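Budget season for the shop, a thread. I have until the end of January to tell Dinesh Shenoy what we want to spend on automation, and so far my spreadsheet is mostly question marks.

Big question first: one more arm, or two? Two sounds great until you add up the stuff that isn't the arm. Grippers, cables, mounts, a spare of every part that wears. My "cheap" option grew 15 lines overnight!

Nevik sent a quote with the gripper camera listed separately. Honley bundles it but wants 50 percent up front. I went back and forth on this over lunch and I'm leaning Nevik — I like seeing what each piece costs.
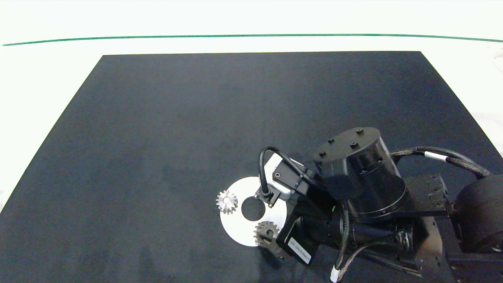

Small gears are where the money question gets real for us. Fingertips that handle a big chunky part fine can be all wrong for a little one, so I'm putting in five spare sets of fingers and a second mat (cheap, and I always forget it).

Also adding training hours this time. Last year we skipped them and I spent my evenings reading the Lobo manual. Never again, please.

Still waiting on Soltivgate for the service contract number. If you've bought from them, did you take the two-year plan or pay per visit? Replies open, I need to send this off soon!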